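3.2 Materials and bench layout

The transfer task was built from items that can be bought in any pharmacy or kitchen store. Each set consisted of 2 clear plastic measuring cups, one larger than the other, and a plastic syringe without a needle. Glass was ruled out early. In the first trials at Narkside a glass beaker had chipped on its second day of use, and the smaller cups that replaced it were too light to stay put when the syringe tip touched the rim.

The liquid was tap water with red food coloring, mixed in a single batch each morning and kept in a covered jug. Red was chosen over blue and green after a short comparison at the Drirnmont site, where the people scoring the task found that they read the level fastest in red. The strength of the color was not controlled beyond following the same recipe, and batches mixed by different people did vary a little. We did not find that this changed the scores.

All work was done on a white table. A pale surface shows drops well, and spilled liquid was one of our main measures. The drawback is that food coloring leaves a faint pink mark if it is not wiped up soon, so the table was cleaned with a damp cloth after every trial and with diluted dish soap at the end of the day. Scuffs in the tabletop were left alone. The joint between the panels was treated as a boundary: cups were always set down clear of it, as liquid that reached the joint could not be recovered or weighed.

The cups were placed close together near the middle of the table, one partly behind the other as seen from the working side. This made the rear cup harder to reach than in the side-by-side layout used in the Trivamden protocol. We kept it because storage trays and small benches often force the same crowding, and because the earlier layout had produced almost no errors to study. The syringe was laid flat on the table, apart from the cups.

A trial was scored on the volume moved, the volume spilled and the final position of both cups. Spills were taken up with pre-weighed paper towel and weighed again on a Boström bench scale. In total 719 trials were scored – 6 more were dropped when a cup was found to have a hairline crack near the base. Jasper Aerts checked the scale each Thursday against a reference weight and kept the log.

Figure 4 gives the arrangement of the cups and syringe on the table.
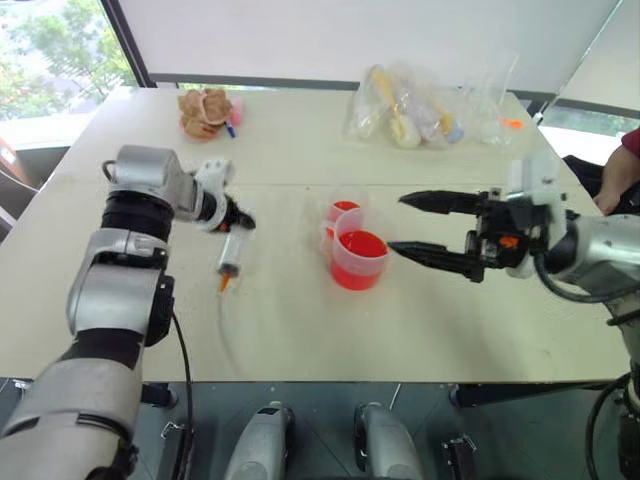 Figure 4. Transfer task, with the syringe and the two measuring cups of red liquid near the center of the table. The larger cup is in front.

3.3 Cleaning and reuse

Cups were rinsed three times between trials and left upside down on a rack. Syringes were flushed with clean water and replaced at the end of the day, or sooner if the plunger began to stick – this happened more often in July, when the room was warm. The printed scale on the cups wore off with washing, and a cup was retired once its marks could no longer be read at arm's length.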